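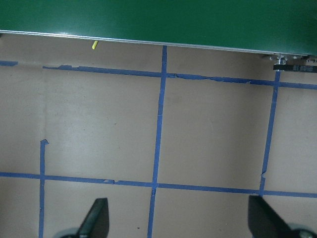 Section 4. Preparing the Sorting and Put-Away Exercise

4.1 Purpose

The Sinelent Chore Readiness Guide is used to decide whether a two-arm station can take over a simple task now done by hand. This section covers sorting and put-away: lifting small items from a belt and placing them in a bin. The same motion is needed for clearing toys at home and for packing parts on a shop floor. A station that passes is considered ready for supervised use only.

4.2 Before You Begin

1. Read Section 2 (Emergency Stops) in full.
2. Confirm that both arms are bolted down and that no cable crosses the path of either arm.
3. Lay the tape grid on the work surface. Lines need not be perfect, but each cell must be easy to tell from its neighbors.
4. Place the bin at the end of the belt, on the side of the receiving arm.
5. Set the belt timer to 2000 milliseconds.

CAUTION: Keep hands off the belt and out of the bin while either arm is powered.
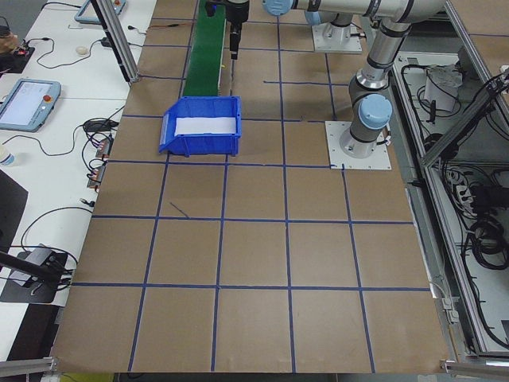 Uçar, in a written remark on the previous edition, objected that a person could clear the belt by hand in less time than it takes to complete step 2, and asked why a household would accept such a machine. The objection is fair as to speed. The exercise measures whether the work can be left to the station without correction, and present results on that point remain mixed.

4.3 Running the Exercise

1. Start with foam blocks. Do not use glass, food or clothing at this stage.
2. Run the station at low speed for 30 cycles.
3. Record each dropped, missed or misplaced item on Form 1335.
4. If an arm stops without a command, press the emergency stop and return to 4.2.

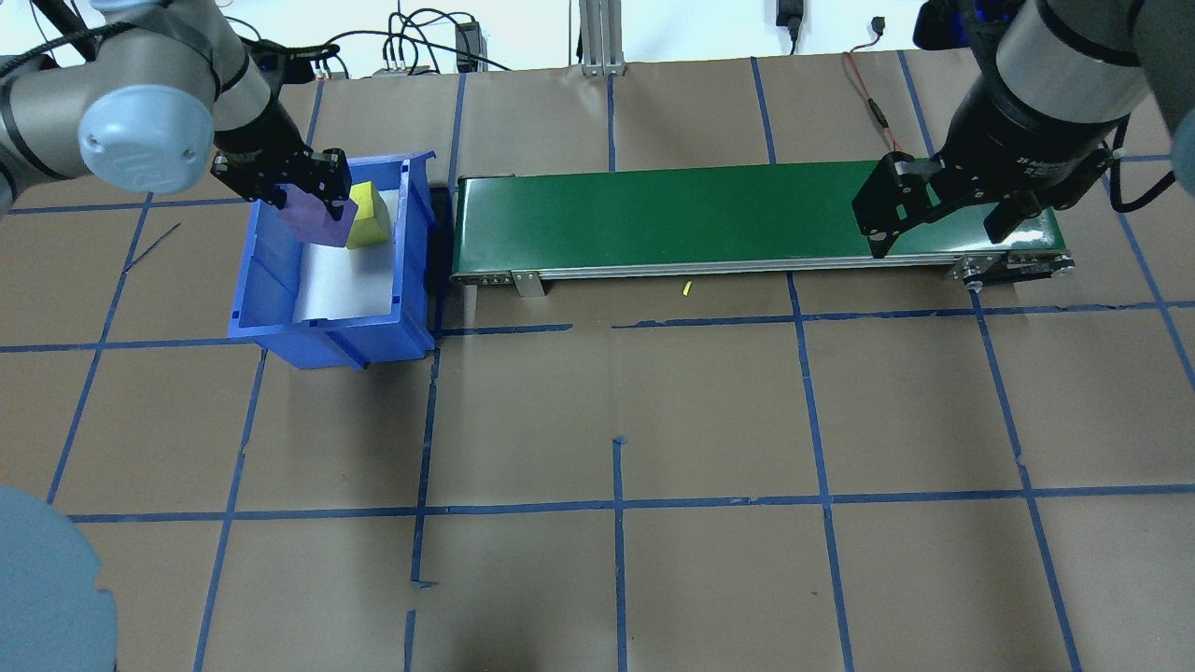

5. Repeat the run at normal speed only after a low-speed run with no entries on the form.

NOTE: Soft, light items forgive a poor grip. A good score with foam does not show that the station can handle dishes or folded laundry. At the Eltow site, towels remain a manual task.

4.4 Checking the Bin

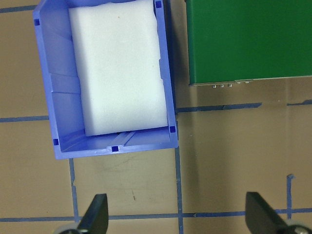
Bin position is the most common source of error in this exercise. A bin that has moved even slightly may cause the arm to release an item on the rim. Before each run, compare the bin with the tape lines on the table; where strips run down from beneath its front corners, as they do with the blue bin, use them as the reference. Replace any strip that has lifted, and then repeat the position check in the Vetevent control program.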